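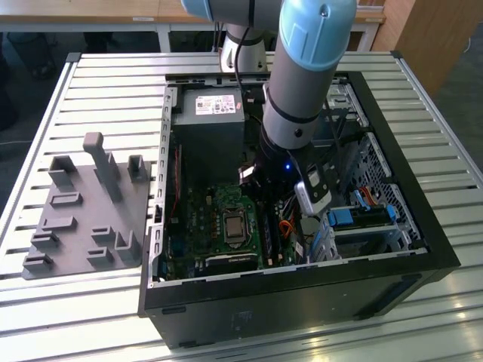

Black desktop tower on its side on the slatted table, side panel off.

Claltport Community Board > Home & Tech > Refurbished PCs, is the "service" worth anything?

dustcover_dan
16/04/2018
My mother needs a computer for email, photos and her bank. Randau has refurbished towers at $200 with what they call a full service, meaning cleaned, tested, memory upgraded, new install of Windows. The same kind of machine goes for $60 in the classifieds if you pick it up yourself. What am I paying the extra for? I asked at the counter and got a leaflet. The leaflet says "professionally renewed," which could mean somebody wiped it with a cloth.

pinehill
You're paying for somewhere to take it back to. I bought from Randau two years ago and it still runs fine. Some people don't want to drive to a stranger's garage and hand over cash.

dustcover_dan
Fair, but the leaflet gives you 31 days. If it dies on day 32 I'm in the same place as the garage buyer and I've paid more than three times as much.

oldfuse
I would skip both. Any desktop that old has a power supply that old, and no refurb place I know of replaces it unless it's already dead. They put in a stick of memory because it's cheap and looks good on the tag. "Upgraded!" Upgraded from what? Ask them how old the hard drive is and watch them look for the manager.
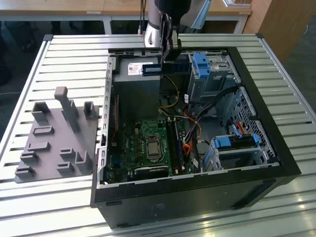
And memory is the one thing in there that almost never wears out. If a machine has enough for email and a browser, doubling it won't do a thing your mother would notice. Swapping the old hard drive for a solid state one would, and that's exactly what they leave off the list at that price.

marrow_and_peas
oldfuse you say this in every thread. I have a tower from 2009 with the original power supply and it's on all day. Not everything with a fan in it is about to die.

oldfuse
One machine. Glad it works. I'd still like to see what the shop tested and for how long. "Tested" with no number next to it means it turned on.

kettle_on
Has anybody tried the Zundanside place? They give you a printed sheet with the drive hours and the memory test result on it. Mine had a sheet, anyway. No idea if everyone gets one.

dustcover_dan
What did it say for drive hours?

kettle_on
I'd have to dig it out. It was a big number and the man said it was normal. I didn't know what to compare it to, to be fair.

oldfuse
So they printed a number, you couldn't judge it, and the person selling it told you it was fine. I don't see how that's a test.

pinehill
By that logic nobody could ever buy a used car.

oldfuse
I can get a used car looked at by someone who isn't selling it. Who does that for a $200 computer?

marrow_and_peas
Cârstea on the hill road will. They charge a bench fee and open it up while you wait, or they used to. They told me my last one wasn't worth fixing and didn't try to sell me another.

dustcover_dan
Now that is useful. Do they look at machines bought somewhere else?

marrow_and_peas
They did mine, and it came from a yard sale. Call first. They were shut for a week in April last year and I drove over for nothing.

bluebucket
Small thing, but check the Windows version before you buy anything. The last classifieds one I looked at had 7 on it and the seller swore it would "update itself." I walked away. Also ask if the license is real. If they get annoyed at the question you have your answer.

pinehill
Or they're annoyed because it's the tenth time they've been asked that morning. I still think the shop is the right call for somebody's mother. Who is she going to phone when it won't start?

dustcover_dan
Me. She's going to phone me either way, leaflet or no leaflet. I'll ask Randau for the drive hours in writing, and if they won't give them I'll get the cheap one and pay Cârstea to open it up. Will post what they say.

kettle_on
Found the sheet. The drive hours box is blank. I must have been thinking of the page count on my printer.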